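Skoltside Handling Group
Gripper and controller comparison: minutes of the review meeting, 8 Sep 2018

Present: Tarek Tazi (chair), Zineb Sqalli (minutes), two from the Ukcombe office by phone
Apologies: the Givside team

1. Minutes of the August meeting

Agreed with one correction. Item 4 should say that the Ouazzani controller was tested with the stock two-finger gripper and not with the padded one. Zineb has changed the file copy.

2. Simulated table setup

Tarek went over the simulated table. It has one arm beside a long covered table, with the green plate in the middle and groceries on and near it. The meeting had asked in August for fruit with marks on the skin, so that the close camera has something to hold on to besides an even patch of yellow. The banana now has a dark streak along one ridge and a dark tip. Ukcombe asked if the gloss on the plate could be turned down. Tarek would like to keep it, as real plastic shines too and the tracker will have to cope.

The close view has a ragged strip of green and white along its bottom edge. Zineb thinks it comes from the renderer. Tarek thinks it could be the video encoder. To be checked before any close view images go into training.

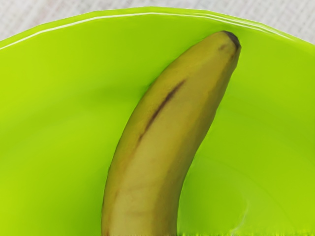

3. Controllers

Two controllers were compared on the same arm: our own position controller and the Ouazzani one, which adds a force limit on the fingers. Each was given the same task list and the same starting layouts. The full set came to 2,245 attempts, after Tarek threw out a batch in which the wrong layout file had been loaded.

Zineb reported that the two are close on boxes standing in the open. The gap shows on the plate. With our controller the fingers tend to come down too far and push on the plate before closing. The Ouazzani controller stops sooner, but it is slower on the last part of the move, and Ukcombe felt it was too slow for the line they have in mind.

There was a long discussion of the approach over the plate. The wrist has to pass above the milk carton, and the fingers then go down behind the banana to reach the small round fruit. Tarek said the planner treats the carton as taller than it is — a safety margin left over from last year — and this costs time on every attempt from that side.

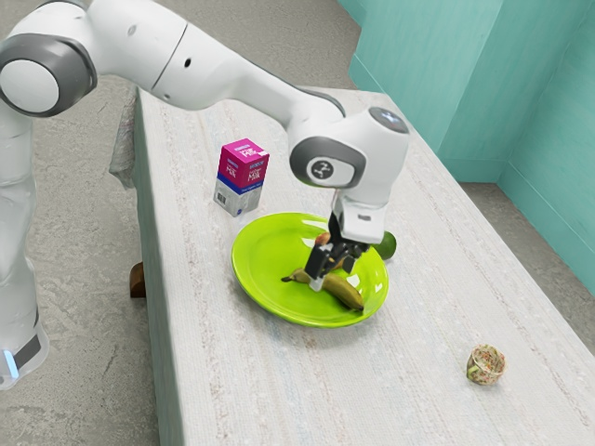

The margin will be cut in half for the next set and put back if there are any contacts with the carton. Ukcombe wants contacts logged separately from failed grasps, as the two are mixed together in the current report. Zineb agreed to split the column.

4. Fingers

The narrow black fingers were used throughout. Small cartons are the hardest case for them. The box can be lifted well clear of the table and still hang at a tilt between the fingers, and the present scoring calls that a success. Tarek is content with this for lifting tests. Zineb is not content with it for placing tests, where a tilted box lands on a corner. Agreed that placing will get its own score, with the tilt at release written to the log.

The padded fingers have not been modeled yet. Givside sent measurements but left out the pad thickness. 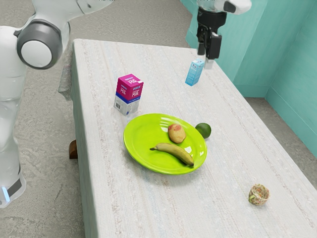
Question from Ukcombe: Why not compare the padded fingers on the real arm first and model them afterward?
Reply from Tarek: The real arm is booked for wrist repairs, and a real run gives us 20 attempts on a good morning. In simulation we can leave 1,000 going overnight and look only at the ones that went wrong.

Ukcombe accepted this but asked for a short real run before any fingers are ordered. Agreed.

5. Actions

Tarek: find the cause of the ragged strip in the close view.
Tarek: halve the carton margin and rerun the plate layouts with both controllers.
Zineb: split contacts from failed grasps in the report; add tilt at release.
Zineb: ask Givside for the pad thickness.
Ukcombe: send the cycle time they need, in writing.

6. Any other business

The shared drive is nearly full. Old video from the spring runs can go once Ukcombe has copied what it wants.

Next meeting to be set when the reruns are in.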